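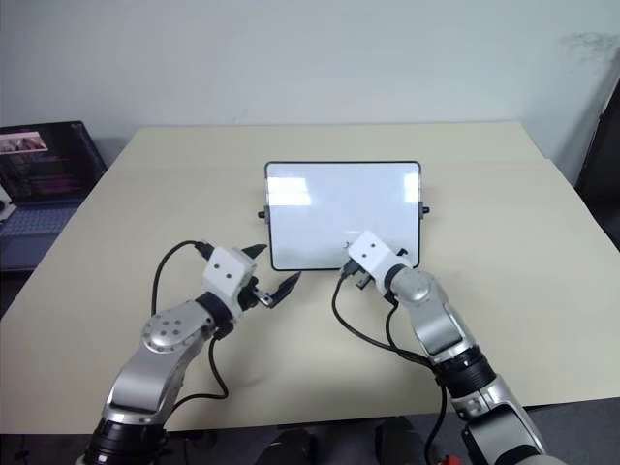 Marisol Bermúdez made most of Loton on her own, in the evenings, over a little more than four years. The puzzle game came out on PC in August and she has been patching it ever since. We spoke by phone on Dec 18, 2020, the morning after update 6 went live.

Loton puts the player in charge of a flooded railroad station called Tamayo. Trains still arrive, and each one has to be sent to a dry platform before the water rises again. There are 139 puzzles in the main story and 21 more that open up after the credits.

"I started with the water," Bermúdez said. "I had a tank that filled and drained on a timer, and I liked watching it. The trains came about a year later. Before that you were moving crates, and it was pretty dull."

The early version was called Valtutine, after the river in the story. She changed it when testers kept spelling it wrong in their emails. The river kept the name.

Wovamby, the small publisher that put the game out, came in near the end. It paid for the music and the translations. Bermúdez says the company asked for a hint system and she argued against it for weeks.

"They were right. I watched a friend sit on the signal box puzzle for an hour and then close the game. He didn't open it again. So now there are hints - you have to walk to the ticket window to get one, but they're there."

The station clock has drawn more questions than anything else. It is stopped at 17:58, and a locker in the basement takes the code 1758. Players on the forum think there is a second locker. Bermúdez would only say that they should look at the timetable again.

Update 6 adds controller remapping and fixes a crash in the east tunnel. It also lets players undo more than one move at a time, a change she had put off.

"Undo is hard when the water is moving," she said. "You have to store where all of it was. My save files got huge, and I had to go back and redo how the pumps work."

A level editor is next. She doesn't have a date for it. A console version depends on how the editor goes, and she plans to take two weeks off before starting on either.

Loton is out now on PC. Saves from the demo carry over to the full game.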